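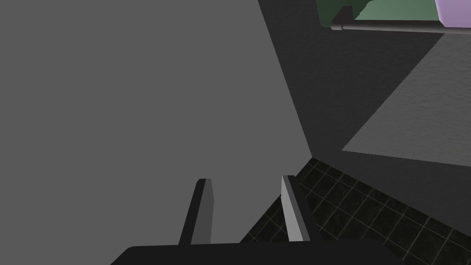 **Visit notes, Nurnbridge, December**

Got in at 9:40, badge sorted by ten, coffee in hand a minute later. Maricruz Cortés ran the morning and I want to get this down while I still remember it, because it was the best open day I've been to in years.

Short version for our group: Nurnbridge runs its household tasks in simulation first, in rooms built with a scene tool called Flikia, and then takes whatever survives to the real arm in the back bay. They have 129 kitchen layouts at the moment. The layouts share a parts library (doors, handles, rails, floors) and get recolored and reshuffled for every training batch, so you end up with lavender doors under green cupboards and other combinations I'd happily have in my own house.

What they showed:

- **Session 1, grippers.** Mostly approach angles. Maricruz had the wrist view on the big screen and let us call out corrections while she drove. Corners are hard! When the wrist view is mostly one plain gray surface, the policy has very little to hold on to, and you can see it start to dither. They now add a penalty for dithering and it has helped a lot.
- **Session 2, doors.** Two-armed robot, hinged cabinet doors, vertical bar handles. More on this below, it was the part I came for.
- **Lunch.** Good soup.
- **Back bay.** Real arm, real drawer unit from Eberhard. Loud. Loved it.

On doors. I had assumed they'd start from a fixed standing spot in front of the cabinet, the way we do. They don't. The base gets dropped somewhere within reach and the torso can be leaning quite a lot when the run begins, which makes the head view tilt like a ship's cabin. My stomach took a minute to get used to it on the projector. The payoff is that the policy quits relying on the horizon and pays attention to the handle. Maricruz said they had fought over this for most of a summer and the tilt people won.

The other thing I liked: the second arm is left alone. It's there, powered, gripper open, and the task gives it no job at all. Our version tucks it behind the back, and I think we've been making our lives harder, since the tuck pose eats into the range we need for the lean. Worth trying the open rest pose on our side before we touch anything else.

I asked for a pause in the middle of one run, with the right gripper closed on the handle and the door slightly open, so we could talk about force. They cap the grip fairly low and let the elbow do the work. Each run gets 2000 steps and then it's cut, success or no success. A typical clean opening takes 330. I wrote that down twice because ours take far longer and I've been blaming the hinge model.
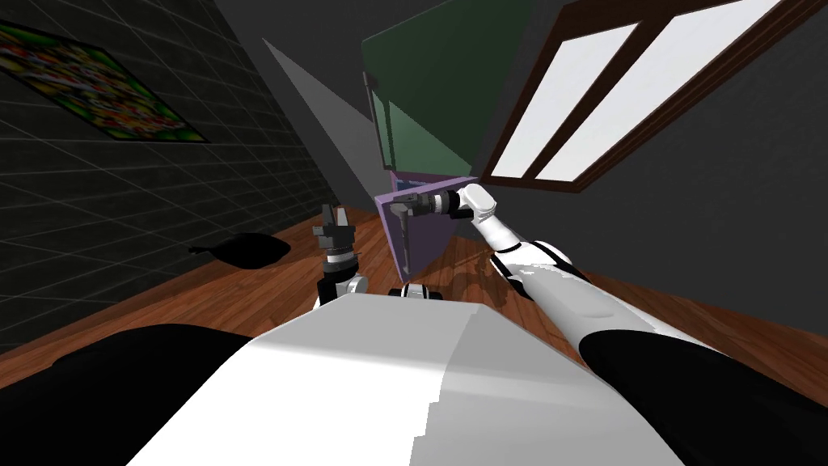

Ylva Forsberg was less taken with all this, and told Maricruz that a slim bar is the kindest handle you can give a parallel gripper, so she'd want to see knobs, recessed pulls and a sticky magnet before believing any of the numbers. Maricruz agreed with her straight away. Knobs are in the next batch, recessed pulls are waiting on a finger redesign, and the magnet is modeled badly enough that they've switched it off for now. Good exchange, and a friendly one. I wish more demo days left room for it.

Then we all got a turn at the controls. Dotside supplied the handsets, which are light and have a trigger that squeezes the gripper in proportion – lovely to use. My first attempt pushed the door shut. Second attempt, same door, opened it all the way and then swept the arm into the wall. Third attempt I got it, and I may have cheered. The lag is small enough that you forget about it after roughly 2 minutes.

Things I didn't get to ask:

- how they pick the friction on the handles, and if it's randomized per run or per layout
- do windows and other bright patches throw the vision off? Plenty of white glare in some of the rooms and no one brought it up
- license terms for Flikia outside Nurnbridge

To do when I'm back at the bench:

1. Open rest pose for the idle arm. Change only that, rerun the door set.
2. Add torso lean to our start states, small angles first.
3. Log step counts per phase (reach, grip, pull) so we can see where our time goes.
4. Write to Maricruz about the dithering penalty. She offered the settings file and I'd be silly not to take her up on it.
5. Ask Ylva for her list of awkward handles.

Left at 4:15 with a tote bag and a sore trigger finger. They do another one in spring and I've already put our names down for two places.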